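Channel stuck on "pending open" after funding tx confirmed - Wusow wallet, Bukon node

Asked September 16, 2023
Tags: lightning, channels, regtest, fees

Trying to open a channel from Wusow (desktop, latest build) to my own Bukon node. Both on the same machine, regtest. Funding transaction goes out fine, I can see it in the mempool, I mine a block, it confirms. Then nothing. Wusow says "pending open" and the Bukon side doesn't list the channel at all, not even as pending.

What I've tried:

restarted both, twice
deleted the channel db on the Wusow side (yes I know, it's regtest)
bigger channel, smaller channel, same thing
different port

The log on Bukon just repeats this:

peer connected, awaiting channel_ready
peer disconnected (timeout)

It did work back in July with the same config, or what I think is the same config. No push amount, private channel, fee rate left at default. Any ideas? Happy to paste more log if someone tells me which bit.

2 answers

Answer 1 (accepted)
19 votes

How many blocks did you mine? One isn't enough. Bukon wants more confirmations than Wusow does by default and it won't send channel_ready until it gets them. Mine another six and look again.

If that's not it then it's the timeout. Wusow pings the peer and drops the conection if it hears nothing for 300 seconds. On regtest with no blocks coming in, Bukon can sit there thinking it's still syncing and not answer. Fix on the Bukon side:

set chain.assume_synced = true
restart
reconnect the peer by hand, Wusow won't retry on its own after a db wipe

Also, you wiped the db. So the old channel is gone from Wusow's point of view and the funding output is orphaned. Whatever is showing as pending now is the new one. Don't compare txids with the first attempt, I lost an evening doing that.

Check the minimum as well. Bukon refuses channels under its own min size and the error only shows up with debug logging on. Mine's set to 2,000 sats for testing.

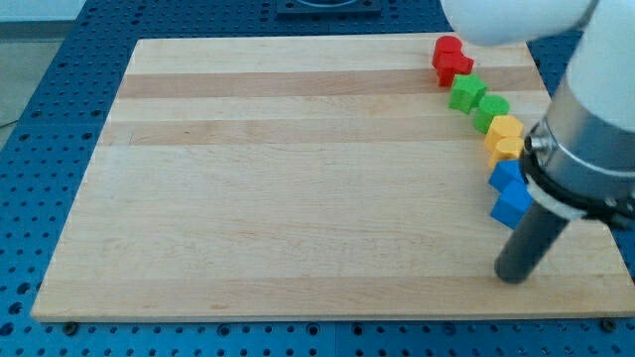
Pale wood board on a blue perforated table.

Once both sides have exchanged channel_ready you should see "active" within a few seconds. If Bukon says active and Wusow doesn't, close and reopen the channels tab, the list doesn't refresh by itself.

Comments:
It was the confirmations. Mined six more and it went active straight away. Must have had a script doing that for me in July. Thanks!
Same problem here but on signet, assume_synced did nothing for me. Reconnecting by hand did.
careful with assume_synced, don't leave it on for a node with real money

Answer 2
2 votes

I'd just use Lumenta. Had loads of trouble with Wusow and private channels, moved over and not had to think about it since. It imports the seed but not the channels so close them first.

If you're stuck with Wusow, Curnard has a script which sets up two nodes and mines the blocks for you, saves typing the same commands all day. Cant remember the name of it, it's in their tools folder. Needs the older Bukon config format though, so you may have to rename a couple of the keys.

Comments:
Doesn't really answer the question, they want to know why it's stuck
fair, but the script would of fixed it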